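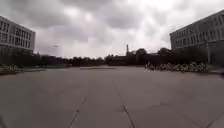 **From:** Eluned Sayce
**To:** Lenemholm Walkers & Sketchers list
**Date:** 2025-12-11
**Subject:** Re: Plakthorpe square – is it worth the bus fare?

Hello all,

Rodica asked this a while back and I said I'd go and have a look, so I have! Her message again for anyone who's joined since:

> Hi everyone, has anybody been over to Plakthorpe since November? I'm trying to find a place for the winter sketching morning and somebody suggested the big paved square by the offices. I remember it as very bare, but I was only changing buses at the time and in a foul mood. I'd want somewhere with buildings worth drawing and enough level ground for stools and Masri's chair. Is there any grass, or is it slabs all the way? And are the slabs decent, or will we be tipping over?
>
> Rodica Pop

Right then, Rodica. It is bare, you remembered correctly, but I liked it a good deal more than I thought I would. It's a great big stretch of slabs with trees at the far side and large blocks of windows looking down at you, and on a grey day the whole lot goes the same colour as the sky. If you want to practise tone without fussing about colour, you could hardly do better. Bring soft pencils. I brought a tin of watercolours and used two of them.

The one to draw is the curved building. All those tall narrow windows with uprights between them – I lost a good part of the morning to them and had to rub out the roofline 7 times (well, seven, but it deserves a numeral). It's only a very slight arch and I kept making it a rainbow. There's a squarer block on the left end that sticks forward a bit, and once I'd got that in the right place the rest started to behave. 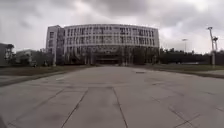
*The curved building, with the joints in the paving running up towards it*

For perspective beginners the paving is a gift. The two long joints draw in towards each other as they go back, so you can put those down first and hang everything else off them. Jallell, you were asking for exactly this after the canal disaster.

As for grass, yes, there's a strip down each side, a bit dull at this time of year. The right-hand one has a low kerb, so Masri would do better to stay on the slabs. They're stained in places and I saw a couple of thin cracks, but my stool stood perfectly level. There's a little drain cover set flush with the paving as well, which I'd steer clear of with thin stool legs.

Getting there: I took the 312 from Lenemholm and got off at the stop after the library. The 671 goes too but takes the long way round, so only catch that if you fancy a tour of the villages. Flasks are a must, and so is something to sit on that isn't a carrier bag (Jallell again).

Rodica, if you pick a morning I'll do the list of names. Could people let me know if they need to borrow a stool? I've got three spare and one of them is even comfortable.

Eluned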